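Category: Workshop Talk / Interviews

The first thing I was handed when I walked into Atelero's space was a gripper. No tour, no slides. "You'll ask better questions if your wrist hurts," the lead trainer told me, and went off to find a spare pair of gloves that neither of us ended up using.

Atelero teaches robots household chores by having people do the chores themselves with hand-held grippers, recording as they go. The project I came to see is called Kungate, and it covers tidying and setting out small things on tables and shelves. It runs in a big room with a corrugated ceiling, and on a busy afternoon there is more than one pair of hands at work.
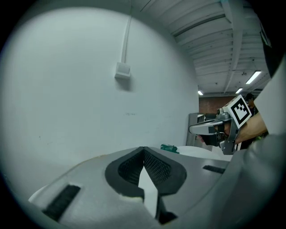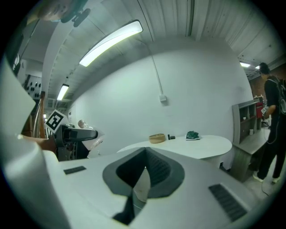
"People think the clever part is the arm," the trainer says. "I love the arm! But the arm only gets as good as what we show it, and what we show it comes down to how somebody picks up a cloth at four in the afternoon when they've already picked it up all morning."

She came to this from teaching pottery, and she still talks like someone standing beside a wheel. She says "let it come to you" about a cup. She says "don't chase it" about nearly everything. When I tried closing the jaws on a folded towel, I went in fast, pinched one layer and dragged the whole thing sideways, and she was delighted. "Perfect, you've just found the hardest thing we do. Soft stuff. A cup tells you where it is. A cloth is a different cloth every time you put it down."

I asked how many tries go into a single chore. For the cloth they had planned on 200 recordings and stopped at 2711, and she remembers the figure because somebody wrote it on a cake. The target for the next chore is 3000 from the start. "We're a bit wiser now," she says.

Before the grippers, the team worked by remote control. The operator sat at a desk with a pair of handles and drove an arm they had named Gesine, which is still bolted to a bench and still gets used. The trainer is fond of it and a little rude about it. "Gesine is wonderful for anything where you need to know exactly what the arm can reach. You can't cheat. If the elbow won't go there, you find out right away. But it's slow, and you have no feeling in your fingers. I spent a whole November trying to turn a jar lid with her, and I dreamed about that lid."

With the gripper in your own hand, she says, the speed comes back, and so does a kind of manners. You slow down near the edge of a table without being told. You tip a cup a little as you lift it. She wants all of that in the recordings, along with the small corrections, the places where a hand drifts left and comes back. New people tend to apologize for those and ask to start over. She makes them keep going.

"A recording where you nearly miss and then fix it is gold to me. How else would the robot learn to fix it?"

There is a catch, and she brought it up before I could. A person's arm can do things a robot's can't. You can reach around behind your own wrist, or lean your whole body over a shelf, and the recording looks lovely right up to the point where a machine tries to follow it. So the team runs every batch through a checking tool called Nishad, which works out whether the arm could have made the same moves. In the early weeks it threw out a painful share of the work. Everyone now has what she calls "robot shoulders," a slightly stiff way of moving that she swears she has caught herself using in the supermarket.

Training a new demonstrator takes 19 hours, spread over several shifts. The first few go on holding the thing, opening and closing it, getting used to a hand that ends farther out than yours does. After that come cups, then boxes, then cloth. She keeps early sessions short. Forearms give out before attention does, and tired people start to fling.

I asked what she looks for in a trainee. Gamers pick up the remote handles quickly, she told me, but with the hand-held grippers her best people have been a baker and a former piano tuner. "They're patient with their hands. You can hear it in how they put a thing down."

Next on the list is pouring, starting with dry rice. She has already bought the rice, a frankly alarming amount of it, and a very good broom.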